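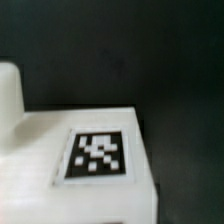

Figure 8. Marker block, white plastic, with the square marker seated in its recess.

8.4 Fault 348: Marker Not Found

The Praltel cell controller reports Fault 348 when the wrist camera cannot read the marker within 30 seconds. The arm holds position and the drives remain energized.

CAUTION: A holding arm can move without warning when the fault is cleared. Press the stop button and lock the Camuvo guard door before reaching into the cell.

1. Note the fault number and the time of day in the cell log.
2. Press the stop button. Wait for the drive lamp to go out.
3. Inspect the marker. Its black border must be complete on all four sides. Wipe off dust with a dry cloth.
4. Check that the marker lies flat and does not rise above the rim of the recess. Replace it if a corner has lifted.
5. Press lightly on the block. If it shifts, tighten the mounting screws and carry out the full calibration in Section 6.
6. Open the Manalo vision page and set the exposure to 900. Save the setting.
7. Close the guard door, release the stop button and select Retry at reduced speed.

Note: A blurred live view does not always cause a fault. Clean the lens before changing the focus - the focus ring is locked at the factory.

Do not use solvent on the block or the marker. Do not substitute a marker printed on site, even at the same size.

If Fault 348 returns after two retries, leave the cell locked out and contact Inditz service. Inspect the camera cable every 4000 cycles, and replace it if the jacket is cracked near the wrist joint.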